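Members' visit to the Munteanu workshop

Fourteen of us went over to the Munteanu workshop in Clisberg on 7/31/24 for their open afternoon. It was a bigger turnout than the January visit, and two members came straight from work and joined us at the door.

We were met by Tatsuya Sakamoto, who runs the small team there that works on robots for kitchens and canteens. He gave a short talk first, in the meeting room, on what they have been doing over the past year. Most of their time goes on everyday jobs that people do without thinking, such as laying a tray, putting things on a plate or getting breakfast ready. He said the moves themselves are slow to teach. Each job is repeated many times with a person guiding the arms, and the recordings are then used to train the software. For the breakfast job they have 400 recordings so far and expect to need more.

After the talk we went through to the workshop in two groups. The breakfast table was the first stop, and it was where most people stayed longest. Two white arms work over a dark table, with a plate and a tray set out between them and a toaster at one side. The arms share the work, and on this job the one nearest the toaster handles the bread.

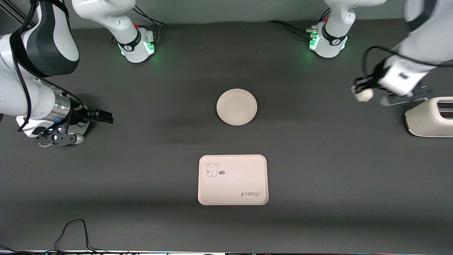
Simão Calado was at the controls and answered questions while the arms were running. Several people asked why the arms move so slowly. He said the speed is set low on purpose for visitors, and that the team also prefers it low while a job is still new. Another question was about soft food. Bread is harder than it looks, he told us, as a grip that is firm enough to lift it can also squash it, and no two pieces are quite the same shape. They have tried different finger pads and are still not settled on one.

Someone asked about crumbs. They vacuum at the end of each day.

The second stop was the Susis trolley, which carries trays between the kitchen and the dining room. It was not running that afternoon because of a battery fault, but the covers were off and we were able to look inside. Those with an interest in drive motors were hard to move on from there.

Tea was served at the end, and Tatsuya stayed to talk until well after the planned finish. He is happy to have us back when the trolley is working again. The number of places would be the same, and members who missed this visit will be offered them first.

The car park at the front is for staff only. Next time please use the one behind the Brernalar building, which is 3 minutes on foot, and come in by the side gate. Anyone who left a grey umbrella in the meeting room can collect it at our next meeting.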